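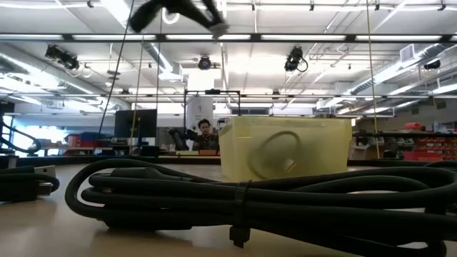 The Vadon two-finger gripper has been on our arm since October, and the Stindenden on the other arm for the same length of time, so this is a comparison from daily use and not from a data sheet. We bought both for the same job, which is cable handling: picking up leads, moving them in and out of tubs, and putting them down somewhere sensible. Cable is a poor thing to test a gripper on if you want flattering results. A coil of thick black cord held by one strap in the middle, lying flat on the table, has no obvious place to grab, and a smaller lead curled up inside a cloudy plastic tub is worse, as the fingers have to go down past the lip before they can close on anything. Blocks and cups are fine for checking that a gripper works. They told us very little about which of these two to keep.

Both grippers are electric, both have two fingers, and both bolt to the same flange with the adapter ring in the box. Neither firm gave us anything. We paid the normal price for each, and for the Tumitz controller that runs them.

Fitting

The Vadon took me an afternoon. Most of that went on the lead, which comes out of the side of the body and needs a wide loop before it reaches the first clip on the arm. If the loop is too tight it pulls when the wrist turns past halfway. The manual shows the gripper with no lead at all, so you have to work this out yourself.

The Stindenden has its socket at the top, close to the flange, and the lead can go straight up the arm. It was on and moving before lunch. The screws are short and have shallow heads, and I rounded one off on the second fitting. Buy better ones before you start.

Fingers

The Stindenden fingers are narrow and slightly tapered. They go between loops of cable well, and they get down the inside of a tub without knocking it along the table. The pads are a hard rubber glued straight to the metal. Mine started to lift at one corner and I have stuck it back down twice.

The Vadon fingers are broad and square at the tip. On a thick bundle they are better, with more pad touching the cable, and the bundle swings less when it is lifted. In a tub they are a nuisance. The outer edge catches the lip unless the approach is very straight. The pads are held in with a screw and can be changed in a few minutes. Spare sets are sold in packs of three.

Neither gripper is good at picking up a USB plug lying on its own. The plug body is smooth, and a small error in height is enough to send it sideways. Going for the cable just behind the plug is more reliable with both.

Results

I ran 263 picks with each gripper over several sessions, using the same arm for both so that the arm would not affect the result. The mix was thick coils, thin leads on the open table and thin leads in tubs. I am not going to print a full table, as the number of failures depends a lot on how carefully you place things beforehand, and my placing got better as I went on. What I can say is this.

Thick coils: the Vadon was clearly better. The Stindenden often took hold of only the upper loops and lifted those, leaving the rest behind until the strap pulled tight.

Thin leads on the table: no real difference.

Thin leads in tubs: the Stindenden, by a long way. I stopped using the Vadon for this after the comparison was over.

Grabbing the strap sounds like a good idea and I tried it with both. It works if the tab is standing up. When the tab is lying flat the fingers slide over it.

Cameras

We had a wrist camera from Yousafzai on the arm for part of the testing, along with the fixed one by the table. The Yousafzai has a sharp picture and focuses quickly, but with cable it spends the last part of the approach looking at the back of the fingers. The Vadon blocks more of its view than the Stindenden does. I went back to relying on the fixed camera for the approach and used the wrist one only for finding the end of a lead.

Black cable is difficult for both cameras. Loops that lie side by side run together, and the shine from the ceiling lights moves about as the arm passes under them. A matte table in a light colour helps. Turning off one row of lights helped more, although other people in the room may have a view on that.

The controller

The Tumitz controller did its job. It reads the grip force from both makes and lets you set a limit for each, and it kept its settings through a power cut. The menu is slow and the force is shown in percent, with no way of changing to newtons. Swapping from one gripper to the other means a full restart. The fan is loud enough that I moved the box under the bench.

Noise and heat

The Vadon makes a short click as it closes and is otherwise quiet. The Stindenden whines when it is holding something, and the whine goes on for as long as the grip does. Both bodies were warm after a long session and neither cut out.

Which one to buy

For heavy cable, hoses or anything bundled, get the Vadon and allow time for routing the lead. For small leads, and for any work inside containers, get the Stindenden, along with some decent screws and a tube of glue. If you can only have one and the work is mixed, I would take the Stindenden. Its weak point is large coils, and those can often be picked up from the end of the bundle if you approach from the side. The Vadon will not fit into a small tub whatever you do.

I have asked Vadon whether narrow fingers are planned. They said they were looking at it.

Last updated: October

Comments (4)

benchtop_k
We have the same trouble with the Vadon lead. A right-angle plug sorted it for us, and it sits much closer to the body.

Mossgate
Did you try the Stindenden with the soft pads? They cost more but they do hold thin cable better. The glue is just as bad.

Reply from the author
No, only the standard ones. I will order a set when the current pads come off again.

r.fenwright
Percent for grip force is a daft choice. I wrote to Tumitz and got a form reply.

We use cookies to remember your settings and to count visits. By continuing to use this site you accept this. Manage cookies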